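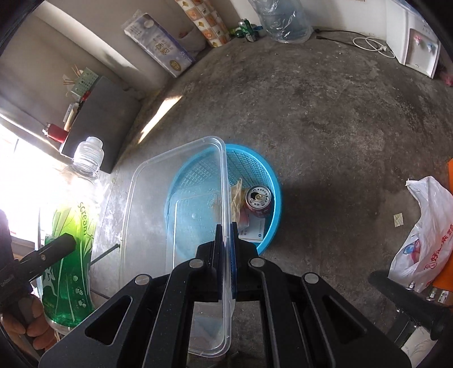

Clear tub, flat black finger pads, blue basket. Concrete floor as usual.

So, the Homus hand-held gripper kit. Had it since January, kept meaning to write this up, keep getting emails, fine, doing it tonight before bed.

Short version: good grip, annoying screws, price is a bit much.

The fingers first. Flat pads, black, no fancy shape to them. I expected trouble with thin-walled stuff and so far the rim of a plastic tub is the thing it does best. Pinch the edge, lift, tilt, done. Soda cans are harder. Lying down they roll, and you end up chasing them round the basket. Big bottles I've mostly given up on unless they're half empty.

Side plates have triangle cut-outs, saves a little weight I guess. My wrist still knows about it after 2 hours. Kittipong Khamphan borrowed it for a weekend and said the same, and he has forearms.

Screws. There's a lot of them and two worked loose in the first week. Threadlocker is not in the box. Should be. I emailed Hiebert (they handle the orders) and got a bag of 4 spares in five days, no argument, so credit to them.

Paid 978 with shipping. The Pakcombe one is cheaper but the trigger is stiff and teh manual is a joke, diagrams for a differnt model.

Would I buy again? Yeah, probably. Would wait for a sale.

Still to try: wet dishes, cloth, anything with a handle. Also want to swap in softer pads if I can find some that fit. If anyone has done that leave a comment, with part numbers please.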